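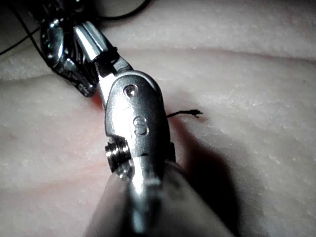 News Releases | Health Care and Community

Print this release | E-mail this release

Home About Us Locations Careers Newsroom Contact

Callumham Hospital to Open Day Surgery Center in Former Hinrichs Building

CALLUMHAM - Callumham Hospital announced today that it will open a new outpatient surgery center in March on the site of the former Hinrichs department store. The Fernent Day Surgery Center will serve patients from Callumham and the surrounding towns who need a planned operation but do not need to stay overnight.

The hospital performed 3,861 outpatient procedures in its last fiscal year, compared with 2,298 five years earlier. All of them were carried out in operating rooms shared with emergency and inpatient cases, and planned operations were sometimes moved to a later date when urgent cases arrived. Once the Fernent center is in full operation, it will be able to handle up to 3,000 procedures a year. The remainder will stay at the main campus, along with all emergency surgery.

The center will have four operating rooms, two procedure rooms and a recovery area with private bays. Services at opening will include general surgery, gynecology, urology, orthopedics, and ear, nose and throat care. Eye surgery will move from the main campus later in the year.

Patients will check in, meet their care team and go home from the same floor. A family waiting area will be located next to recovery, and a pharmacy counter near the exit will allow patients to pick up prescriptions before they leave. Doors will open at 5:45 a.m. on operating days.

The hospital purchased the Hinrichs building after the store closed and has kept its brick front and corner entrance. The lower level, known to many longtime shoppers as the Cellar, has been rebuilt to house sterile processing, supply storage and staff changing rooms. The original stair rail from the Cellar has been restored and installed in the main lobby.

Parking for 200 vehicles is available in the lot behind the building at no charge to patients and visitors. The Route 6 bus stops at the corner entrance, and a hospital shuttle will run between the center and the main campus every 30 minutes during business hours.

Patients who already have an operation scheduled do not need to take any action. The hospital will contact them by mail and telephone if the location of their procedure changes - appointment dates and surgeons will remain the same. Referrals should continue to be sent through the main scheduling office.

Residents are invited to tour the building before it opens. Tour times will be posted in the Newsroom section of the hospital website and at the main campus information desk.

About Callumham Hospital

Callumham Hospital is a nonprofit community hospital providing emergency, inpatient, outpatient and home health services. Media inquiries may be directed to the Office of Public Affairs.

Back to Newsroom Previous Release Next Release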